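About Wuteo

What we do

Wuteo collects demonstrations for robot learning. Companies and labs that train robot arms need large numbers of recorded examples of ordinary tasks, done many times over with small differences each time. We set up the tasks, run the arms, check the recordings and deliver them in a form that can go straight into training.

We do not build robots and we do not sell trained models. Our customers do that. Our part of the work is the data, and it is the only thing we have done since we opened.

Where we are

Our workshop is in Gistholm, on the ground floor of the old Sobczak building. The name over the door is still Sobczak, so first-time visitors should look for that and use the side entrance. There are 7 stations in the main room. Each has a table, an arm, fixed cameras and a desk for the operator. The storage room behind it holds the objects we use, sorted by size and material, along with spare gripper fingers and cables.

Deliveries come through the rear door. Please do not leave parcels at the front, as that entrance is shared with other tenants.

How a task is set up

A customer usually comes to us with a short written list: open a drawer, put a cup on a shelf, close a lid. We turn each line into a task sheet. The sheet says what the starting position is, what counts as finished, what the operator may vary and what has to stay the same. It also says when an attempt should be stopped.

Most questions come up at this stage. If the task is to put a bowl in an oven, the customer has to tell us if the door starts open or closed, if the bowl may touch the side wall, and if it is enough for the bowl to be on the rack or if it has to be in a certain spot. We send the sheet back and forth until both sides agree, and then we record a small trial batch before starting on the full order.

Kitchen tasks are the largest part of our work. Small appliances are harder for a robot arm than they look. A toaster oven has a low opening, a rack with gaps in it and a door that takes up the room in front when it is down. The fingers have to get the bowl in without hitting the top of the opening, and then back out again without dragging the rack.
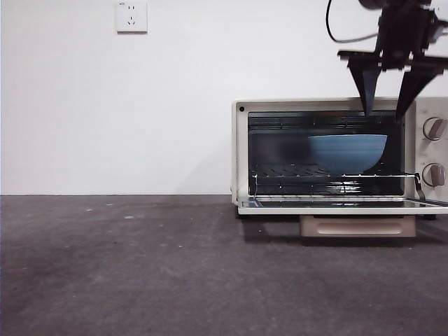
Operators work from a seat beside the table and steer the arm with a hand controller. New operators spend their first 3 weeks on simple pick-and-place tasks before they move on to anything with a door or a hinge. After that they rotate between stations. We have found that people who stay on one task for too long begin to do it the same way every time, and a model trained on those recordings learns one path and little else.

Between attempts the operator resets the table by hand. Object positions are changed according to the task sheet. On some orders the appliance itself is moved or turned a little between sets, so that the model does not come to depend on one exact placement.

What we record

Every attempt is saved with the camera video, the arm's joint positions, the state of the gripper and the operator's commands, all on one clock. A short text label goes with it, giving the task in plain words. Customers who want more than one wording per task can order that, and the extra wordings are written by people who have watched the recording.

A standard order is 2000 attempts per task. Smaller orders are possible, but setup takes the same time either way and the price reflects this.

We keep failed attempts. A dropped bowl or a missed grasp is marked as a failure and stored in its own folder with the stopping point noted. Some customers train on these and some leave them out. We used to delete them, and we stopped doing that when customers began asking for them.

Checking

Each recording is watched by a second person who did not operate the arm. That person checks the start, the finish and the label against the task sheet. A recording goes back if a camera has shifted, if the video and the joint data do not line up, or if a hand is still over the table when the attempt begins. Motion blur on a fast-moving gripper is normal and is not a reason to send a recording back.

The tool we use for this is called Ultier. We wrote it ourselves because opening files one at a time was taking up most of the day. It plays all camera views side by side with the gripper signal underneath, and the checker can mark a problem with a single key. Ultier comes with every order at no extra charge, so customers can look through their data the same way we do. The current version can also compare two batches of the same task, a feature we added in April.

Working with us

Allow 6 weeks from an agreed task sheet to final delivery of a standard order. Orders that need an arm we do not have take longer - please tell us the model when you first write. Customers may send their own arm, their own gripper or their own objects. Objects are returned after delivery unless you ask us to keep them for a later batch.

Data recorded for a customer belongs to that customer. We do not resell it or use it in other orders. We delete our copy on written request.

Visits are possible on working days if arranged ahead of time. We ask visitors to stay behind the yellow line while the arms are powered and to check with us before taking pictures, as some of the tasks on the tables are covered by customer agreements.

Jobs

We hire operators and checkers throughout the year. No robotics background is needed. Steady hands, patience and a willingness to follow a task sheet to the letter matter more. The work is done on site in Gistholm, full time or part time, and training is paid. To apply, send a short letter through the contact form and say which hours you can work. We reply to all letters.

Page last updated June 22, 2023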